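Stories > Short Fiction > Work

Home Stories Authors Submit About

The Showroom on Trondetti Street
by Akinyi Massawe

Beatrice Lema got the keys to the showroom at 6 in the morning. Her uncle Nassoro had run it for 17 years and now his hip was bad, so she had until the end of March to sell what was in it or send it back.

She turned on the lights. The toilets stood where he had left them, lids down. He used to tell customers that the Nkosi was for families and the Wosero was for people who lived alone and had money. She had heard him say it so often as a child that she believed it was printed in the catalog.

She started with a rag and a bucket. Then she made a list on the back of an invoice: model, color, price, what was wrong with it. Most of them had something wrong. One had the wrong seat. One had been returned by a dentist in Lindalthorpe who said it was too loud.

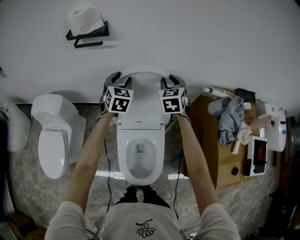

The lids were the hard part. Nassoro had always said a customer would not buy a closed toilet, and that you had to open it for them before they came near, like a car door. Beatrice did not agree. She thought people liked to lift things for themselves. All the same, by noon she had one white lid propped up against the wall, with the next toilet over still shut, and she stood looking from one to the other. The open one had a control panel at the back of the seat. The paper holder on the wall was black and had a roll sitting on top of it. She left the roll there.

Kipchumba Mrema came in at two. He was fitting out a guesthouse and had 2,000 to spend, and he said so at the door, which her uncle would have called a mistake.

"Which one is best?" he asked.

"Sit on them," she said.

He laughed, then saw she meant it. He went past the open one and put his hand on the closed one. He lifted the lid, looked in, put it down, and lifted it again.

"This one," he said.

She wrote it up. He wanted it delivered and she said 60 more for that – a number she made up while she was saying it. He paid.

When he had gone she called her uncle.

"Which lid was up?" he asked.

"The other one."

He was quiet for a while. She could hear his television.

"He would have bought two," he said, and hung up to take his pills.

She went back and picked up the rag.

COMMENTS

Wiebke Brinkmann: My father sold bathtubs and we all had to lie down in them for customers. I liked the dentist.

mrs_o: Is there going to be more of this? I want to know if she sells the rest by the end of the month.

T. Daly: Good story but 60 for delivery is cheap.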